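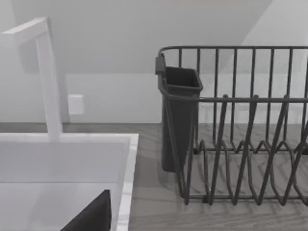 Mei Gallagher has counted swifts over the Clullgate flour mill every June for nine years. The mill went up in 1937 and the birds nest under its eaves, eight metres above the loading dock.

Last summer she logged 108 – her best evening yet.

Sign up for our free newsletter. You can unsubscribe at any time.

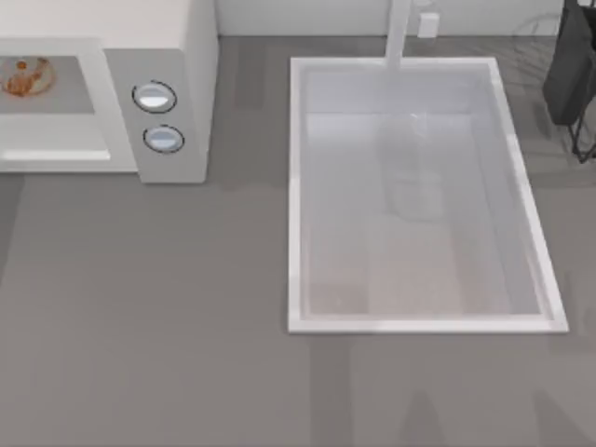

Page 43

The owners plan to replace the roof. Gallagher has asked them to wait until the young have left, and to keep the old gaps open. They have agreed to the first request.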